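Prodley Review: A Neighborly App That Mostly Keeps the Peace

By Marion MacAulay

I have moderated the Ultville neighborhood group for more years than I care to add up, first as an email list, then on one of the big social networks, and since February on Prodley, a small paid service built for community groups. A few readers have written to ask whether it's worth the trouble of moving everybody over, so I've put my thoughts together, and I'm afraid there are a lot of them!

Our group has 4,000 members. On a good day they talk about lost cats and road work. On a bad day somebody posts a rumor about a family down the street, and by suppertime it has been shared all over town.
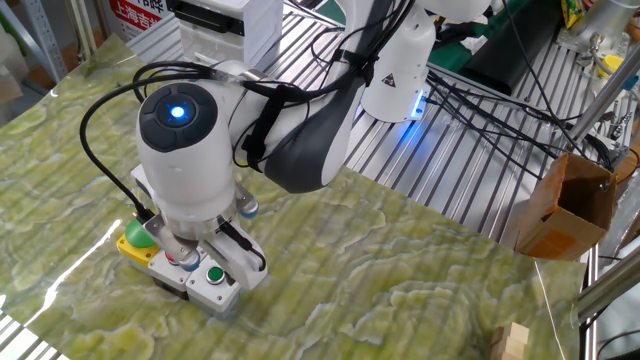 Moving everyone took most of a month, and the import tool lost the profile photos of 136 people, who all had to put them back by hand (I heard from plenty of them, and they were nicer about it than I would have been). The old posts came across fine, with the dates right and the comments in order.

What I love best is the report screen. When a member flags a post, it goes into a waiting line where the other moderators and I can see it, along with the rule the member thinks it breaks. You can hide the post while you think it over, and the person who wrote it gets a polite note saying so. On the old network a report just vanished, and you'd get a form letter weeks later if you got anything.
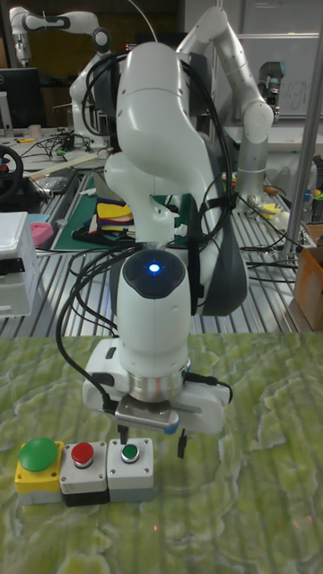 Photo: Skenetti

We had a nasty week in the spring, with a false story going around about a local shop owner. Prodley let me slow the thread down so that each person could post only once an hour, and I do believe that gave folks time to cool off. I ended up removing 27 posts, and the log kept a copy of every one, with my reason beside it. When the shop owner's lawyer asked for them, I had them ready before lunch.

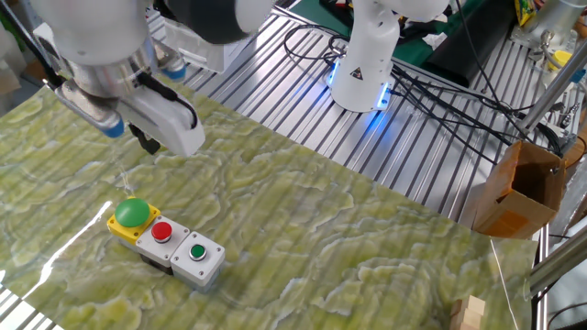
What could be better

The search is poor, I'm sorry to say. It can't find a word inside a comment, only in the first post. The phone app also logs me out every few days, and the word filter is so jumpy that it held back a recipe for cock-a-leekie soup.

Then there's the price. We pay $39 a month, which we cover with a little collection, and the free plan leaves out the slow-down feature altogether.
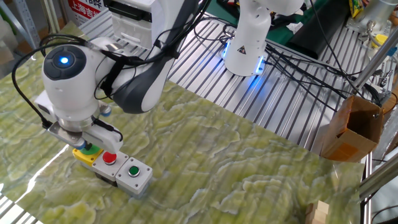
I also tried Magnusson, which costs less and looks prettier, but its reports all land in one moderator's inbox, and I like to take a vacation now and then. If your group is small and calm, it would probably suit you very well. For a big, chatty, sometimes cranky town like ours, I'm staying with Prodley, and I'd give it four stars out of five. Help requests were answered the same day, by the way, and the woman I dealt with was a dear.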